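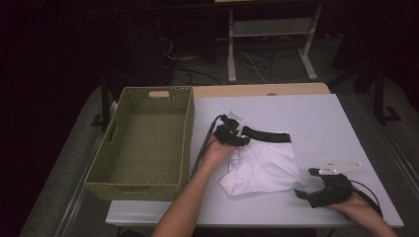
Green basket, white garment.

kendstead-wash-diaries, version 2

README, last edited Jun 19, 2019

Household laundry diaries from two towns, Kendstead and Dultham. Who washed what, when, how hot, how it got dried. One row per load. 1,602 loads from 192 households. Kept on paper by the households, typed up by us afterwards.

If you used version 1, please read the Changes section before you rerun anything. The drying column is different now.

What's in the folder

loads.csv – the main table, one row per load
homes.csv – one row per household, joins on home_id
notes.csv – the free-text remarks, 525 of them, joins on load_id
codes.txt – what the short codes mean
diary_blank.pdf – the diary page as people got it
old/ – version 1, left in so old scripts still run

All csv files are UTF-8, comma separated, header in the first row. Empty means the person left it blank. We did not fill anything in.

Columns in loads.csv

load_id – unique, no meaning in the number
home_id – see homes.csv
day_no – day of the diary, counted from the household's own first page, so NOT the same calendar day across homes
start – time the machine was switched on, as written. Many people wrote "after lunch" or "eve". Those are in start_text instead and start is empty
start_text – see above
temp – dial setting as written. Not the real water temperature, we never measured that
temp_scale – F, C or W (W = words, like warm or cold)
sort – how the load was sorted: white, dark, mixed, delicate, bedding, towels, other
full – full, half, few items. The person's own judgement
dry – line, rack, dryer, laundromat, mixed, unknown
reason – why they ran it. Codes in codes.txt
hand – 1 if hand washed. temp is mostly empty for these

Columns in homes.csv

home_id, town, people (people living there), kids (yes/no), machine (own, shared, none), yard (yes/no). No names, no streets. Ages were asked for but so few filled them in that we dropped the column.

How it was collected

Diary books were handed out at libraries and two laundromats in November. Households kept the book near the machine and filled in a line each time they ran a load. Books came back by mail or in the return box. Typing was done in Kasten, our entry form, which is why the code lists look the way they do (Kasten doesn't like spaces).

Gudrun Kleinschmidt checked the Dultham books against the typed rows, page by page. The Kendstead books got a lighter check, only pages where something looked off. So expect more typos on the Kendstead side. If a value looks crazy and the town is Kendstead, write to us and we'll pull the book.

Known problems

Sorting. "mixed" means diffrent things to different people. Some used it for white plus light colors, some for everything in the house at once. We left it alone. Don't read much into white vs mixed in shared-machine homes.

Towels. The printed page had towels and bedding on the same line in the first batch of books. People circled the line, not the word. Those rows are coded bedding with a T in the reason column. Sorry.

Season. November only. Line drying will be low, sweaters high. Please don't use this for a yearly total, it has been done once already and the result was silly.

Missing loads. People forget. Weekend pages are fuller than the rest, could be real, could be that they were home and the pen was there.

Rewash. A load washed again is two rows. There is no link between them except sometimes in the notes ("same as before, smelled").

Shared machines. Where neighbors washed together, the load belongs to whoever wrote it down. A few may be in twice under two homes. We found some and took them out, probably not all.

The notes

Typed as written, spelling included. Names of people and pets replaced with NAME. Most are short. "Left a tissue in" comes up a lot. So does the weather. The longer ones are worth reading if you're working on who does the wash in a home, becuase the columns don't ask that and the notes often say it anyway.

Changes from version 1

dry used to be yes/no for dryer. Now it's the full list above
start split into start and start_text
Grollent books added (the village sits inside Dultham for our purposes, town = Dultham)
notes.csv is new
home_id renumbered – do not join old and new files on it!

Using it

Free for teaching and research. Say where it came from, name the version. No trying to work out who the households are, they were promised that. If you publish a cleaned copy please keep load_id so people can get back to the originals.

To do

second check on the Kendstead books
split the T rows into proper towels, needs someone to go through the paper
detergent column, typed for part of the books, not in here yet
fix codes.txt, code 7 is listed twice (the second one is right)

Corrections go to Gudrun, with the load_id and what you think it should say. Paper books are kept in the office, so most things can still be looked up.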